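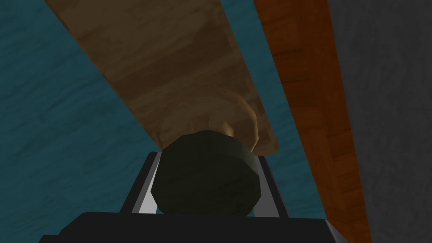 *Dark cylinder between two pale grey metal fingers, computer rendering.*

# Hokanow Lake Road – Summer Meeting of Owners

Held on Jul 23, 2022, in the boathouse at the north landing. Chair: the owner from the green gate. Minutes: Remzi Işık. Please send me the corrections in writing, so I do not lose them.

The chair opened the meeting after the coffee. Owners were present from the north landing, from both sides of the hill and from the point. The family at the old fish camp could not come and sent a letter, which was read under item 4. The two new owners on the hill were welcomed.

## 1. Minutes of the June meeting

The minutes were accepted with one correction. I had written that the grading "will be done" before the long weekend. The words at the meeting were "should be done, if the weather allows". I have changed the text and the corrected copy is in the binder.

A question was raised whether the minutes must be so long. Opinions were divided. It was left to the person who writes them.

## 2. Grading and gravel

Martens graded the road at the end of June, from the highway to the hill. The part behind the hill was left, as the rain came and the operator did not want to bring the machine down on the soft clay. Most of the owners behind the hill said they understood this decision. One owner did not, and asked that it be noted that she pays the same share as everybody and her part of the road was also skipped last year. It is noted.

The chair spoke with Martens by telephone. They can return in the second half of August and will finish the remaining part without a second charge for bringing the machine. A new load of gravel is not included in this. Martens asks 2,000 dollars for gravel delivered and spread on the hill and the bend after it.

Discussion:

- The bend has large stones coming through, and an owner has already damaged a muffler there.
- On the hill the gravel moves down each spring to the bottom. Some owners think it is a waste to put more on top before the ditch is repaired (see item 3).
- It was proposed to do only the bend this year. Martens had mentioned to the chair that the bend alone would be 1,000 dollars.

**Decided:** gravel for the bend only. The hill waits until the ditch is in order. In favour, all except one owner, who abstained. The chair will confirm the order with Martens and ask for the price on paper.

## 3. Ditch on the hill and culvert at Grakow Creek

The ditch on the upper side of the hill is filled with leaves and sand for most of its length. The water now crosses the road and takes the gravel with it. Everybody agreed on the cause. It was less easy to agree on who cleans it.

The older practice was that each owner cleans the ditch in front of his own lot. The new owners were not informed about this when they bought, and they asked, in a friendly way, where it is written. I looked through the binder during the break and could not find it. It seems it was always only spoken.

**Decided:** a work morning for the whole ditch, in September, when the mosquitoes are less. Bring a shovel, a rake and rubber boots. The owner from the green gate offers his small trailer for taking away the sand. The sand can be left at the pullout beside the mailboxes, and whoever needs some for the winter may take from it.

The culvert at Grakow Creek was also discussed. The beavers are back on the upper side. The screen that was put in two years ago is holding, but it must be cleaned by hand every week or so, and until now this was done by one owner only. He would like to stop, or at least to share it. A list was passed around and has enough names to reach Thanksgiving. After that the water is usually low.

An owner asked if the culvert should be replaced with a wider one. The chair reminded that the creek is fish habitat and that a permit would be needed. No decision. I will write to the municipality and ask only what the procedure is, without making any application.

## 4. Speed and dust

The letter from the fish camp was read aloud. They write that the delivery vans and some visitors drive much too fast between the mailboxes and the creek, that the dust comes into their kitchen, and that the dog was nearly hit in June. They ask for speed bumps.

Speed bumps were not favoured, since the plow would take them out in the first snowfall. The plow operator has said this before, also in stronger words. There was more support for signs. The present sign says 30, but it stands behind an alder and can be read only from the ditch side.

**Decided:**

- Cut the alder. This was done by two owners directly after the meeting.
- Put up a second sign, facing traffic which comes from the highway.
- Each owner speaks with his own guests and renters. It was repeated that renters are the responsibility of the person who rents out.

For dust control, calcium was mentioned. It was used in the past with good result, but some owners are worried for their wells and for the creek. More information is needed. The owner from the point has a colleague who works with rural roads and will ask him.

I will answer the letter from the fish camp and include this part of the minutes.

## 5. Messages and the Kodance list

For the last year we have used Kodance for the messages to owners. Not everybody receives them. Some messages go to the junk folder, and two households say they never received an invitation to join. One owner does not use email and does not plan to begin.

There were complaints also about what is sent. The list was meant for the road, and in June it was used for a lost paddle, a found paddle – it was a different one – and a long exchange about fireworks.

**Decided:** we keep Kodance until the next summer meeting. Road matters get the word ROAD at the beginning of the subject, so people can sort the rest by themselves. A paper copy of important messages goes on the board by the mailboxes, under the plastic. I will do the paper copies when I am at the lake, and the green gate does it when I am in town.

## 6. Winter plowing

The same operator is willing to continue. He asks that the markers on the edges are put in before the ground freezes, and that no cars be parked at the pullout overnight. Last winter he had to turn in a driveway and broke a cedar rail, which he has since replaced.

The owners who come only in summer asked again if they should pay the full share for plowing. This was discussed at length, with the same arguments as in former years. The fire truck must be able to reach all lots in all seasons, and the insurance of several owners requires this. On the other side, it is a real cost for a person who arrives in May and leaves in September.

A motion to keep the equal share was carried. There were 2 votes against. The question can be brought again next year, but the chair asked that a written proposal be sent before the meeting.

## 7. Other matters

The lock on the gate at the highway is stiff. Please use graphite and not cooking oil.

The bear was seen again near the north landing. Garbage must go back to town or into the closed bin, and the latch has to be pushed fully down. Bird feeders should be taken in.

The canoe which has been lying at the public side of the landing since spring belongs to somebody. If it is yours, please move it before the work morning.

The Grakow Creek footbridge has a soft board on the far side. The owner from the point has lumber left from his deck and will replace it.

## 8. Next meeting

It will be held directly after the work morning in September, outside if it is dry. The exact day will be on the board and on Kodance, with ROAD in the subject. The chair closed the meeting and lunch was served on the dock.

Minutes written by Remzi Işık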